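Small Tables in the Student Lounge: How They Are Used and What We Could Improve

Project report, Interior and Everyday Design, second year
Written by Aileen Evangelista, group Litwood

1. Why I chose this subject

Our department has a lounge on the ground floor of the Belmonte building. It has soft seats and a few small side tables, and students go there between the lectures to eat, to drink and sometimes to sleep a little. In the first months I heard many complaints about the tables. Some people said they are too small, others said that everything falls from them. I wanted to find out if the tables are really the problem, or if the problem is how we put our things on them.

My teacher advised me to keep the subject narrow. For this reason I don't write about the lighting, the noise or the heating, although the heating would deserve a report of its own.

2. How I worked

I visited the lounge on 14 afternoons in January, always after lunch, when it is most busy. Each time I wrote down what was standing on the tables and where on the top it was placed. I did not ask people to move anything. When somebody left, I looked at what stayed behind.

I also measured one table. The top has a surface of 1142 square centimetres. This sounds like a lot, but a laptop takes the greater part of it, and then the cup must go on the floor.

At the end I made a short list of questions and gave it to the students who were sitting there. Most of them answered in a friendly way. Two of them wrote only "bigger please".

3. What I found

The most common things on the tables are drinks. Bottles and cups are usually placed together, and very often a bottle stands in front and a cup behind it. I think this comes from the way people sit. The person drinks from the cup, pushes it away and then puts the bottle in the free place near to the body.

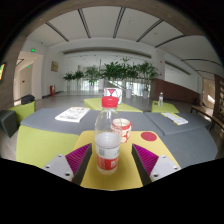
Figure 1. Bottle with red cap and a patterned cup on the yellow table, with the seats behind.

A bottle which is partly filled stands quite well, but an almost empty one falls easily when a bag or a sleeve touches it. In my notes the fallen things were mostly empty bottles and light cups. Full bottles fell only when the whole table was pushed. The corners of the top are rounded, and this is good for the knees, but small objects that are placed at a corner have less surface under them than people expect.

The second finding is about the seats. They are long and soft, and when somebody sits down heavily, the seat moves a little and can hit the table. The students call this "the Unden wave", after the company which delivered the seats. I observed it many times and once I was the reason for it.

The third finding is about the colour. I expected that students would find the yellow too strong, but the answers were mostly positive. One student wrote that she likes it when she is tired. Another wrote that on yellow one sees every spot of coffee, so at least people wipe the table.

4. What could be improved

I compared three ideas. The first was to buy larger tables. The Jevia shop gave me a price of 2862 for the complete set, which is far above our budget of 200. The second idea was to glue a thin raised edge around the tops. It is cheap, but cleaning becomes more difficult, and crumbs stay in the corners.

The third idea is the one I recommend – thin cork coasters, and a small distance between the table and the seats, marked on the floor with tape. I tried the tape for the last three afternoons. In this time I saw no table being hit, but three afternoons are not enough to be sure.

5. Problems with my work

I was alone for the observation, so I could not see all the tables at the same time. I also visited only after lunch. In the morning people perhaps drink more coffee and use the tables in another way. If I could do the project again, I would begin with the questions and observe afterwards, as some answers gave me ideas too late.

The tape is still on the floor, and the coasters will be ordered when the department has signed the form.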